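Hand-held demonstration capture

Hand-held demonstration capture is a method of gathering examples for a learning system in which a person performs a task with a gripper held in the hand. A camera fixed to the gripper records the fingers and whatever lies in front of them. The recordings are later used to train a control policy, a program that chooses the movements of a robot arm from camera input. The method is used mainly for household and light kitchen work.

Background

Earlier collections were mostly made by teleoperation, in which an operator steers a complete robot from a separate set of controls. Teleoperation records the exact joint positions of the arm, but it ties the work to the place where the robot is installed. Hand-held capture gives up the joint record. The path of the gripper is worked out afterward from the video and, in most designs, from a motion sensor in the handle. The opening between the fingers is stored as a separate value for each video frame.

Procedure

A session is divided into episodes. One episode holds one attempt at one task, such as stacking a bowl on a plate or moving a cup to a rack. The operator begins with the fingers open, carries out the task at an even pace, and returns to a resting position before recording stops. Two-handed tasks are done with a pair of grippers, whose clocks are matched at the start of each session. In the Trestden protocol, the objects are rearranged after every 5 episodes, and a task is retired from a given room after 20.

Tableware is a common subject. It is thin at the rim and often glossy, and it must be approached at a suitable angle if the fingers are to close on it. Collections made in ordinary rooms also include patterned cloths, mixed materials and unrelated goods near the work area, all of which a trained policy may meet in use.

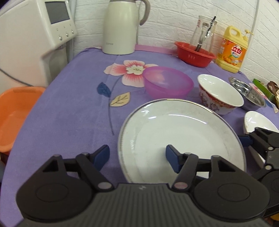 Cruickshank objected that variety of this kind is overrated, and that a policy trained on many rooms with few episodes in each learns the rooms poorly and the grasp hardly at all. The position has been disputed. The Anstead trials, which covered 11 rooms, found fewer failed grasps when episodes were spread evenly than when most came from a single room, although the difference was small for rigid objects.

Screening

Episodes are checked before use. Common grounds for rejection are loss of tracking, a hand covering the lens, and an approach that the target arm could not reproduce. The last fault is frequent among new operators, who tend to turn the wrist further than a robot joint allows. The Fudurach toolkit replays each path on a simulated arm and marks any section that exceeds the joint limits. Failed attempts are kept in a separate set by some groups and discarded by others.

Limitations

The method records no contact force unless sensors are added to the fingertips. Reflective and clear objects can disturb the estimate of gripper position. Operators also differ in speed and habit, and a set made by fewer than 4 people may carry those habits into the policy.

Last revised August 2021 | Contact the editors | Copyright and reuse | Back to top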